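Tahiri Opens Its Living Room Trials: Can a Machine Tidy the Sofa Yet?

TRASUSDEN, February — I run the home chores program at Tahiri, and the question I get most (at parties, at the dentist, from my own mother) is whether a robot can tidy a living room yet. My answer this month is "parts of it, slowly, and please don't sell your vacuum." Today we're opening our living room trials to outside partners, and I'd like to tell you where things stand before anyone else does it for me.

We started with the sofa. Everybody has one, everybody messes it up, and straightening throw pillows sounds like the easiest chore in the house. It's a tough one for a machine! A pillow squashes, slides and slumps over after you let go of it. The robot has to reach in over the seat with both hands, keep its feet clear of the base and leave the upholstery alone. 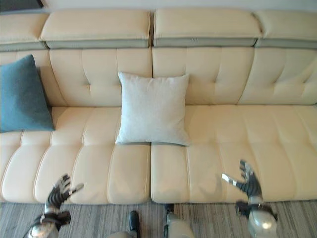 What the trials cover

Our team has put together 52 household tasks, and 18 of them happen on or near the sofa. Pillows come first, then blankets, then the stuff that ends up on the carpet. Each task gets run over and over, with the furniture nudged between tries so the robot can't just memorize the room. We score a run as finished only if a person walking in would leave things the way they are.

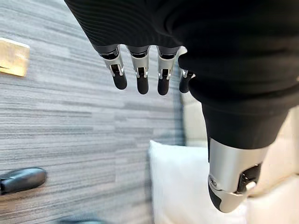
Four fingers and a thumb, with a white cushion below.

Sadia Kakakhel leads our hand team, and she'd want me to say that hands are still where most of our failures come from. A grip that suits a firm pillow can lose a floppy one, and a grip that suits the floppy one leaves a dent. She has been through 300 recorded attempts so far and keeps a list of the ones that bug her. Wood is its own headache — a hand coming in beside a hard surface has much less room for error than one sinking into a cushion.

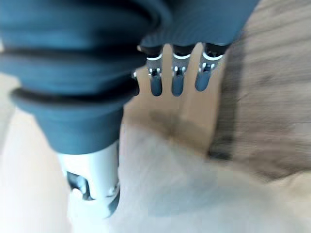

Close-up of the fingers and ribbed thumb cover, with wood grain to the right.

So, can machines do chores yet? On a shop floor, where the same part shows up in the same spot all day, I'd say yes to plenty of them. At home I'd say we have a helper that needs a patient person nearby. I'm happy with that for now, and I'd be suspicious of anyone promising you more by summer.

Partners can bring their own tasks to the trials, and we'll publish the misses along with the hits. Binatex has signed on for the first round, with 2 more places still open. 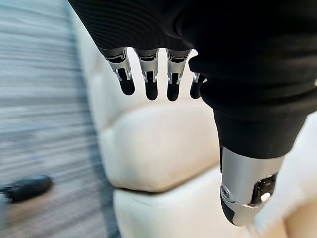 Daniyal Durrani of Binatex says he'll believe in home robots when one can make up a sofa bed without being asked twice, and that until then he wants to see every failed run, including the dull ones.

Partner applications are open through our Trasusden office. Ask for Eirlys Mostyn.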